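Toline Teleoperation: Frequently Asked Questions

For operators recording demonstrations at the Stistance bench. Maintained by Sibel Bayram. Last revised in February.

What is the difference between hand guiding and remote control?

In hand guiding, the operator holds the arm near the wrist and moves it directly while the joints are compliant. In remote control, the operator moves a pair of leader arms and the bench arms follow. Toline records both modes in the same format. Two-arm tasks should be recorded by remote control only, as hand guiding leaves the operator's body in view of the head camera.

How long should one episode be?

The limit is 60 seconds. Recording stops automatically at the limit and the episode is saved with the status "overrun". Overruns are excluded from training unless a reviewer changes the status.

When does an episode start and end?

It starts at the first pedal press and ends at the second. Move both arms to the start pose before the first press. Do not press again until the gripper has opened and cleared the object.

Can I correct a mistake in the middle of an episode?

Yes, if the correction is part of the task. A missed grasp followed by a second attempt is kept and tagged "retry". A dropped object that leaves the table ends the episode; tag it "fail" and reset.

The follower arm lags behind the leader. What should I check?

Check the network cable first, then the controller load on the status page. If lag persists after a restart, stop recording and report it to Ertuğrul Tokgöz. Episodes recorded with visible lag cannot be repaired afterward.

Do I need to recalibrate the grippers?

Run the open/close routine at the start of each shift and after any fingertip change. The routine takes 2 minutes and writes its result to the session log.

Who reviews the recordings?

Chun-hung Chiu and Songül Aksoy. Each episode is read by one reviewer. The current rack set holds 1348 accepted episodes. Rejected episodes stay on the server with a reason code.

What does the idle arm do in a one-arm task? 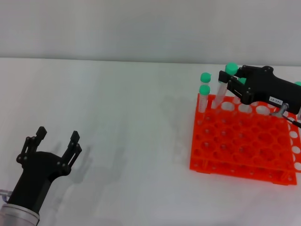
The idle arm is recorded along with the active one, and its joint values go into the same file. Park it on its own side of the table, fingers open, and leave its leader alone until the episode ends. In the test tube task the left gripper waits well away from the orange rack while the right one holds a green-capped tube just below the cap, tilted over the back row. Small drift in a parked arm is learned as motion, so lock the leader if you need to take your hand off it. The lock state is stored per arm and has to be released before the next start pose.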